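Stunik tidy-up kit, home trial: safety check
Checked by Kolbrún Bjarnason, Monday

Base fixed to table: OK. No wobble at all, lovely!
Red button within reach: OK
Cable strain: OK, but tape the floor run
Finger pads: OK after 200 grips, barely a mark
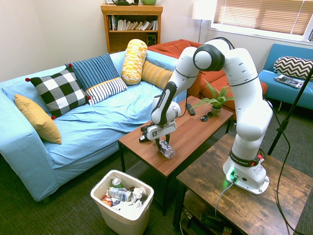 Bottle pickup: pass. I really like how gently it closes, and you can change the grip force between runs (so handy!).
Stop test: 3 tries, 3 clean stops
Manual: needs work. Gebremedhin Kahsay is asking Stunik for the missing page on pinch points.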